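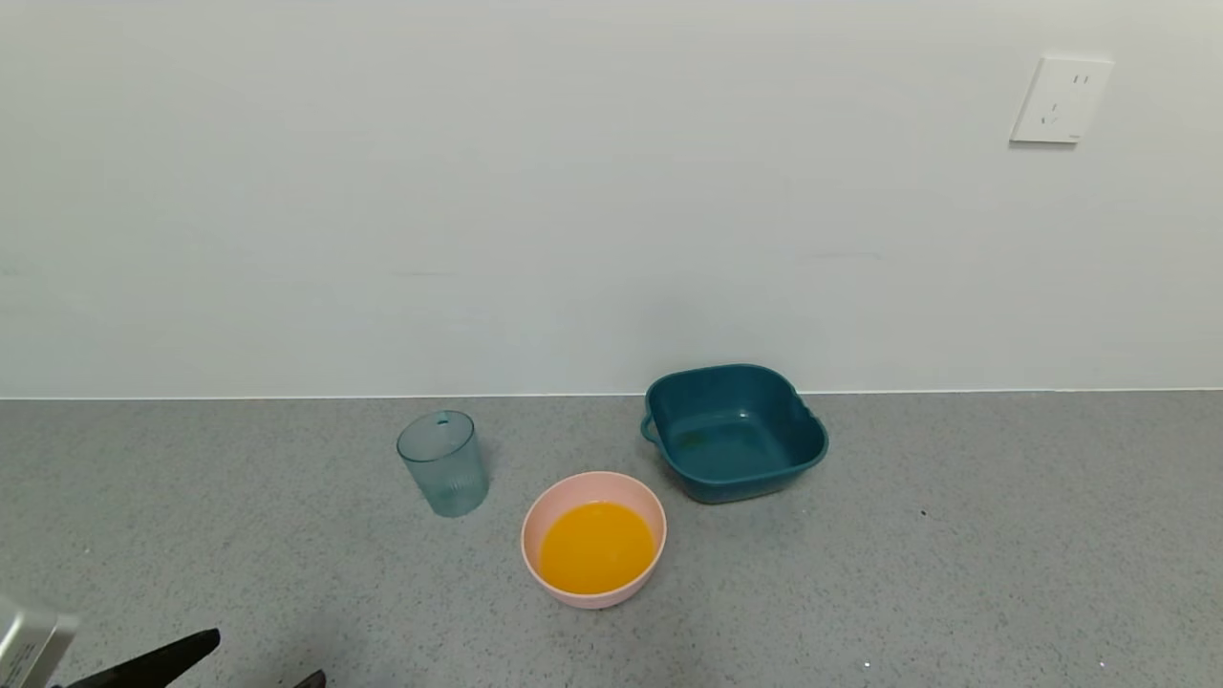
Seit wir in Birnolach wohnen, frühstücke ich anders. Früher am großen Tisch mit allem Drum und Dran, jetzt meistens im Stehen an der Arbeitsplatte, die grau und gesprenkelt ist und auf der man wirklich keinen einzigen Krümel sieht (Fluch und Segen, ich wische da oft erst, wenn es unter den Fingern knirscht).

Mein Liebling ist gerade die rosa Schale. So ein ganz blasses, mattes Rosa mit dickem Rand, und mit etwas Orangegelbem drin leuchtet sie richtig! Eigentlich war sie fürs Müsli gedacht, aber bei uns landet inzwischen alles Mögliche darin.

Den durchsichtigen Becher mit den feinen Rillen wollte ich schon zweimal aussortieren. Plastik halt. Aber er ist leicht, hat diesen hübschen türkisen Schimmer und darf deshalb bleiben. Und die dunkle petrolfarbene Wanne hinten an der Wand, die mit den kleinen Griffen, ist für mich das praktischste Teil in der ganzen Küche: Salat waschen, Besteck einsammeln, nasse Lappen rein, fertig.

Als Nächstes sind die Schränke dran. Ich habe 60 Euro für Kleinkram eingeplant und bei Stodivholm schon wieder viel zu lange nach Einsätzen für die Schubladen geguckt. Ein schmales Regalbrett über der Platte hätte ich auch gern, nur müsste ich dafür um die Steckdose herumplanen. Bis Dezember soll das hängen. Falls jemand einen Tipp für unauffällige Winkel hat, gern in die Kommentare!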